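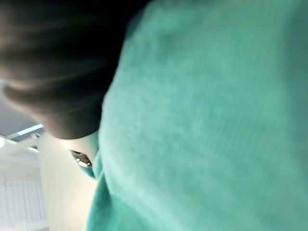 Bretard replied that the certificates still show as expired after the overnight sync, that the learners concerned all finished the fire warden refresher in March, and that the site cannot put people on the warden roster while the record is red.

Status: Reopened
Product: Skostgate Learning Portal, certificate service
Connector: Stosari HR sync
Course: Fire Warden Refresher (online)
Priority: High
Reopened on: Sunday, April 18, 2021

Summary of the problem
Learners complete the course and pass the final test. The portal shows the course as complete. The certificate PDF carries the correct completion date, but the expiry date is calculated from the learner's previous certificate. Where the previous certificate had already run out, the new one is issued as expired. 117 records are affected, all under the Bretard account.

Expected behavior
Expiry date = latest completion date plus the validity period set on the course. For this course the validity period is 730 days.

Observed behavior
Expiry date = the old expiry date, unchanged. The validity period on the course is set correctly and has not been edited.

Steps to reproduce
Open a learner record with an expired fire warden certificate.
Enroll the learner in the refresher.
Complete all 8 modules and the final test.
Wait for the Stosari sync to run.
Open the Certificates tab. The new certificate has the old expiry date.

If the certificate is opened before the sync runs, the date is correct. The overwrite happens during the sync.

Troubleshooting log

Entry: cleared the certificate cache and reissued one test certificate. The date was correct until the next sync, then reverted. The cache is ruled out.

Entry: compared the Bretard field mapping with the mapping used for Rondonuwu, which has the same course and no faults. On the Rondonuwu account, "Qualification valid to" is export only. On the Bretard account it is set to two-way. The HR system holds the old value and writes it back to the portal on every run.

Entry: checked the audit trail. The field was switched to two-way during the account migration. The first ticket was closed after a manual reissue, which put the right dates on the certificates but left the mapping as it was. That explains why the fault came back.
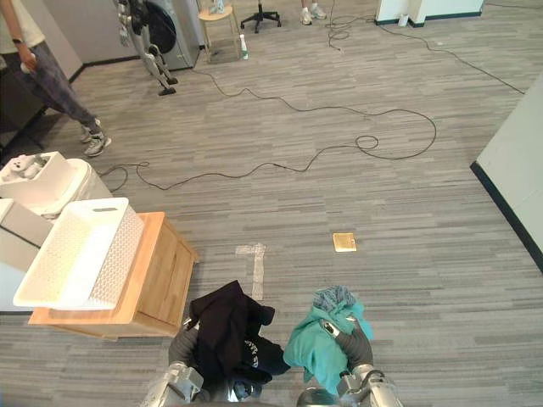
Black garment and teal cloth held above a striped carpet.

Entry: changed the mapping to export only on the staging copy of the account. Ran the sync 2 times. Dates held on both runs. No other qualification fields changed. First aid and evacuation chair certificates were compared before and after, with no differences.

Entry: asked Bretard to confirm that no one edits expiry dates directly in the HR system. They confirmed that the portal is the master record for online courses. Classroom courses are still typed in by hand on the HR side, so those need to stay two-way. The mapping has to be split by delivery type before it goes live.

Entry: split mapping built. Online courses export only, classroom courses two-way. Tested on staging with one record of each type. Both correct.

Workaround until release
Site managers should use the completion report, which reads directly from the test results and is not touched by the sync. Do not reissue certificates by hand. Each reissue creates a new certificate number, and the duplicates have to be voided later.
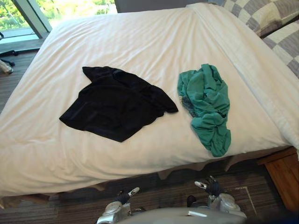 Will learners have to retake the final test once the dates are corrected?
The test results are stored separately from the certificates and stay as they are. Only the expiry date is recalculated, and the certificate number does not change.

Remaining actions
Apply the split mapping to the live Bretard account outside working hours.
Run the recalculation script against the affected records.
Void the duplicate certificates left over from the first ticket.
Send Bretard the before and after list so the warden roster can be updated.
Add a check on field direction to the migration checklist.

Notes for the next agent
The recalculation script must be run after the mapping change. If it is run first, the next sync will overwrite the dates again. Reminder emails are paused for this course on the Bretard account only. Turn them back on when the list has been accepted, and check that the queue is empty first, or learners will receive the old overdue notices.

Ticket stays open pending confirmation from Bretard.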